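Norkden Freestanding Clothes Rack: Fine, If You Don't Believe the Box

I rent, and my bedroom was built without a closet. The landlord calls the dent in the wall next to the radiator an alcove. So for nine years I have owned one clothes rack after another, and I've become hard to please on the subject.

The Norkden is the wooden one that keeps turning up in small-apartment articles, usually holding four linen shirts and a straw hat. I own no straw hat. I own winter coats, jeans, work shirts and a suit I wear to funerals, and I wanted to know whether a rack that looks good with four shirts on it would hold what a person wears. I bought mine with my own money after two of the metal pipe kind had bent on me.

The box says "holds your whole wardrobe." It also says "tool-free assembly" and "furniture-grade stability." I'll take those in the order they annoyed me.

Tool-free assembly

You get two side frames, a top rail, two lower rails and a bag of threaded knobs that you turn by hand. It does go together without a tool. It also comes apart without a tool, slowly, over the course of a week, unless you go back and tighten those knobs with something that has more grip than your fingers. I used pliers with a rag around them. After that they stayed put. I'd have been happier with ordinary bolts and a hex key in the bag, and I suspect somebody in marketing wouldn't let them.

The instruction sheet is one page of drawings with no words. Step 3 shows the lower rails going in with the holes facing down. Mine had to face up or the knobs wouldn't reach. I tried it their way twice. My neighbor Apolinar Ponce, who bought the same rack a month before I did, put his together with the holes down and no trouble at all, so either they changed the part or one of us has a bad eye. He says it's me.

Stability

Push it from the side and it leans, then comes back. Push it from the front and it hardly moves, because the feet run front to back and they're good and long. The lean got better once I had the knobs tight, but it never went away. On carpet it's worse. I wouldn't put one in a room with a toddler unless it was strapped to the wall, and there's no strap included and nowhere obvious to attach one.

Weight is where I expected it to fail. The box claims 100 pounds. I don't have a scale you can hang a rack on, so I did what anybody would and loaded it until I got nervous. Coats at the ends, shirts in the middle. The top rail took a slight bow, which I checked with a length of string. I took the coats off overnight and the bow was mostly gone by morning. I've left the heavy stuff at the ends ever since.
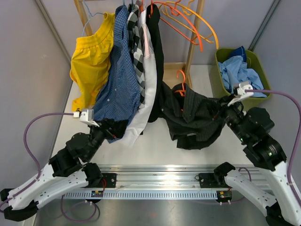
What bothers me more than the bow is the height. Somebody decided this rack should be the height that looks right in a catalog, and that height is too low for a long coat. My overcoat brushes the lower rails, and a full-length dress would be sitting on them. You could take the rails out, except that they're the only thing keeping the side frames from spreading. So "whole wardrobe" turns out to mean a wardrobe of shirts and jackets. Measure your longest garment, hanger included, before you order.

The rail itself is thick, thicker than a closet pole, and cheap wire hangers don't like it. They go on if you force them and then they won't slide. Wooden hangers are fine. The thin velvet kind depends on the brand: mine had a narrow hook and I ended up giving them away. Nothing on the product page mentions any of this. It's the sort of thing you learn with an armload of shirts and nowhere to set them down.

The finish

Good on the parts you see. The undersides of the lower rails were left rough, and I pulled a thread in a sweater on one of them the first week. Ten minutes with fine sandpaper fixed it. If you plan to hang anything delicate, do that before you put the rack together, while you can still lay the pieces flat.

I'd also keep damp laundry off it. The care card says "wipe with a dry cloth," and I read that as a hint. A wet towel left a pale mark on the top rail that I haven't managed to get out.

The other ones I considered

The Rarnby is a metal rack on casters, cheaper, and taller by a hand. A friend, Aminu Jibrin, has had one for years and likes it, and his coats clear the floor. I borrowed it for a weekend when I was between racks. The casters squeak and only two of them lock, which on my sloping floor meant it wandered toward the door. It's ugly in the way a hospital cart is ugly. I'd still tell most people to look at it first.

The Brurnivach costs more than twice as much as the Norkden and has a shelf across the bottom. I saw it in a store and leaned on it, and it leaned back at me the same as mine does. I couldn't work out what the extra money bought besides the shelf.

Customer service

One of my knobs was cross-threaded out of the bag. I wrote to the company and got a form reply asking for a photo of the whole rack, assembled, which I couldn't assemble for lack of the knob. After a second message they mailed a bag with a full set. No complaints about that part, and the spares are in my kitchen drawer.

Would I buy it again

At the sale price, probably. At full price, no. It's a decent-looking shirt rack with a bow in it, sold as a closet. People with a real closet who want a spot for tomorrow's clothes will be perfectly happy, and I think they wrote most of the glowing reviews. If you have long coats, get the Rarnby and some oil for the wheels.

Updated May 23, 2024: one knob has worked loose again. Same corner as before.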